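We use cookies to remember your preferences and count our readers. Accept | Manage settings

The Case Against the Good Bowl

My household owned, until this August, 303 things to eat off, out of or with. I know the figure because the moving company charges by the box and wanted an estimate, and I am the kind of person who, asked for an estimate, produces an inventory. There are two of us. We eat, on a festive day, three times.

Among the 303 was a set of dishes from Gutine, a brand my aunt considered a sign that a person had arrived. She gave it to us at our wedding with instructions never to put it in the microwave, the dishwasher, or, as it worked out, use. It spent eleven years behind glass. I dusted it twice a year and resented it the rest of the time, as you might a houseguest who never eats anything but has to be driven to the airport.

I have come to believe that the good dishes are a tax. You pay it in cupboard space, in worry, and in the small speech you give guests when one of them picks up the gravy boat by the wrong end. And what you get back is the right to own something you are afraid of.

Compare the plain white bowl. It asks for nothing. It has no pattern to go out of production. If it breaks, you say a short word and sweep.
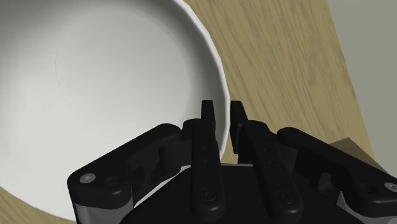 A plain white bowl, with no gold rim to fret over.

I can hear the objection, having made it myself for years. Isn't it sad to eat every meal from the same dull crockery? Shouldn't there be something set aside for occasions? My answer is that occasions are mostly people, and the people I like best have never once turned over a plate to read the bottom. The ones who do turn it over can be served on Gutine, by somebody else, at a house I am not visiting.

The stores don't help. I went to Zorard to replace one chipped cereal bowl, and learned that they don't sell one cereal bowl. They sell a "table story" in sixteen pieces for 449 dollars, four of which are shallow dishes the young man described as "for moments." I asked what kind of moments. He said olives. I drove home with nothing and ate my cereal out of the chipped bowl, which tasted of victory and slightly of grit.

Then there is the furniture we buy to hold the dishes we don't use. Our own cabinet, an Aso in walnut, cost 1,151 dollars and was so heavy that we chose our last apartment partly by its elevator. Consider the chain of command there. The plates picked the cabinet, the cabinet picked the building, and the building picked my commute.

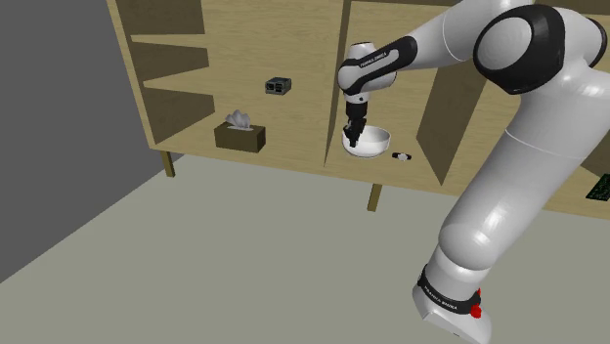 Light wood shelving, and a bowl to go with it.

So before the move we got rid of nearly all of it. The Gutine went to a cousin who was thrilled, or who has manners. The Aso went to a man with a van and two sons, and I watched it leave with the feeling you get when a dentist says he's finished. We kept four plates, four bowls, four mugs and the big salad thing, which has no name and is not for moments.

I expected to feel lighter, having read the sort of book that promises this. Mostly I feel that I am always washing a bowl. With four of everything you can't let the sink go until morning, and when my in-laws came, two of us ate soup from mugs. My mother-in-law said it was charming in the voice she uses for weather.

Even so, I would not go back. At half past seven in the morning I reach for a bowl and there it is, on the table where I left it, next to my watch, and I don't have to move anything precious to get at it. 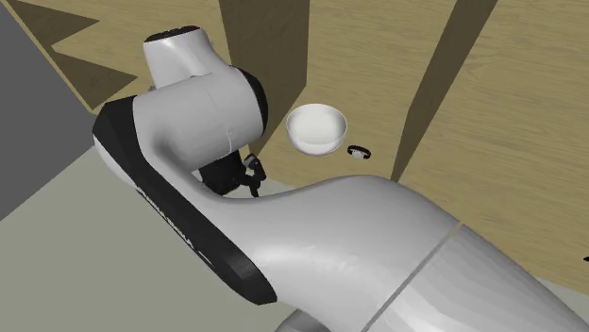

White bowl and wristwatch: most of what a weekday calls for.

My aunt has not been told. She visits in the spring, and I have asked my cousin whether we might borrow the dishes.

COMMENTS (4)

hrytsenko_street: Four bowls is fine until you own a dog with ambitions. We are down to three.

platewarden: My mother's good china came out every night for supper and we broke maybe two pieces in my whole childhood. The answer is to use it, not give it to a cousin.

soupinamug: Soup belongs in a mug. Your mother-in-law should be thanking you.

oldkitchen312: What is the salad thing made of? Ours is wood and it has split.

Contact | Copyright the author, all rights reserved | Back to top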